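Delphine Hutchins
@delphinehutchins

Thread on why towels stop absorbing, and what to do about it. I run the linen room at a small guesthouse and have been keeping notes since February.

Cotton takes up water by capillary action, between the fibers and inside them. Anything that coats the fibers slows that down. The usual coatings are fabric softener, leftover detergent and hard water minerals.

Softener is the worst of them. It leaves a fatty layer that feels pleasant and repels water. Dryer sheets do the same thing, more slowly.

Test: let one drop of water fall on a dry towel from a few inches up. Count until it disappears. Under 4 seconds is fine. Past 8, the towel needs stripping.

Stripping, the way I do it: hottest wash the care label allows, no detergent, one cup of white vinegar in the drum. Rinse fully. Second wash, half a cup of baking soda, nothing else. Never both in one load — they neutralize each other. Never vinegar with bleach.

Xuelian Liang asked about weight. Heavier towels hold more but dry slower, and a towel that stays damp for hours starts to smell. I buy mid-weight for that reason.

Drying: shake each one out before it goes in the machine. Medium heat. Take them out when the seams are dry. Seams are the last part to dry, so check there and ignore the middle.

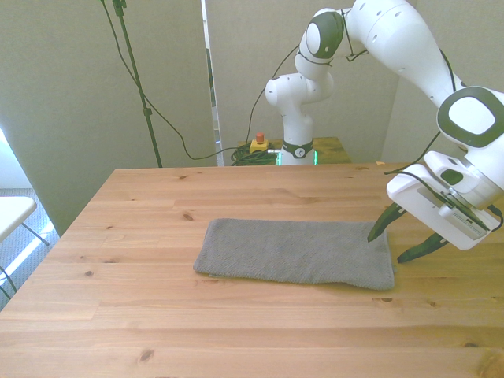 How much detergent should a full load of towels get?

Half of what the cap suggests, then adjust. If the rinse water is still sudsy, use less next time.

New towels: wash twice before first use. Mills often finish them with a softening agent so they feel good on the shelf.

Latrice Tillman wants the same notes for bed sheets. Different problem, mostly pilling. Separate thread when I have the numbers.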